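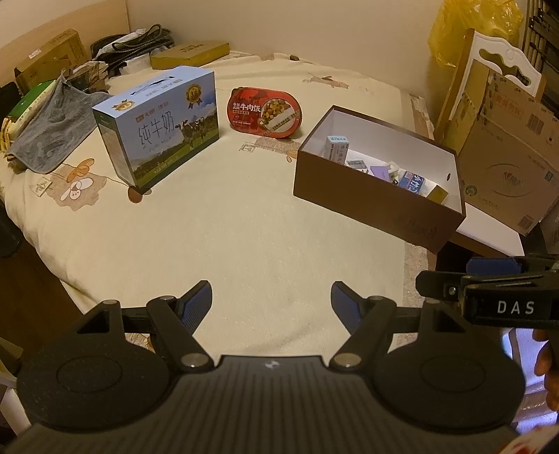
4. House rules for two-gripper packing

I'm Efua Akolgo and I look after the Wumbei hand-gripper guide, so if a step in this section makes no sense, grumble at me. These are the Prullonus handling rules, version 3, in everyday words.

4.1 Take the lid off the box before you start and put it well out of reach. I once spent half a take wrestling mine!

4.2 Keep both grippers in view whenever you can. Hold each one by its handle and keep your fingers clear of the linkage, because it does nip.

4.3 Pick up one thing at a time. Squeeze until the pads have hold of it, count to 3 in your head, then lift (slowly, please – it's not a race).

Caution: don't squeeze a clear plastic case till it creaks. Ease off a touch and try again.

4.4 Bring the item over the open box and pause there before you lower it. Let the other gripper get out of the way first if it's working on the same side.
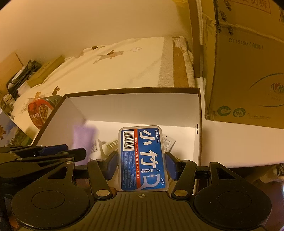
Fig. 8. Floss pick case held upright between the pads, over the open box.

4.5 If you drop something, leave it where it lands and carry on with the next item. Write the drop on your Heltwood sheet afterwards.

Note: wipe the pads with a dry cloth between takes. Sheet 194 has the full cleaning list.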